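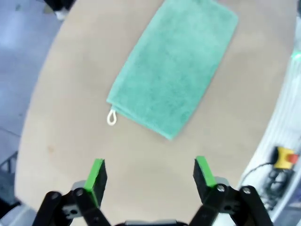

Getbridge Towels

A small collection of pictures and notes on folding towels, kept by people who should probably own fewer towels.

What's in it

100 folding sessions, one towel per session, on a plain tabletop. Each session has a folder with its pictures and a text file called notes. The notes are short. Where Rimantas Ots wrote them, they are very short.

Folds

half - one fold, edges more or less meeting
quarter - two folds, the everyday cupboard shape
thirds - the one hotels do, and the source of most of our arguments
other - see notes, and be kind

Labels

Every session gets a neatness score from 1 to 4. A 4 means you would put it out for guests. A 1 means you would put it out for the dog. Rakiya Mohammed scored 85 of the sessions and Rimantas did the rest, so expect a slightly gentler scale toward the end.

Known problems

Fluffy towels score lower than thin ones folded the same way. We noticed in October and left the scores alone.
"Teal" and "green" are used interchangeably in the color field. Both of us think the other one started it.
Session 50 has no notes file.

Changes

12/20/24 - renamed "rectangle" to "quarter," fixed the spelling of "thirds"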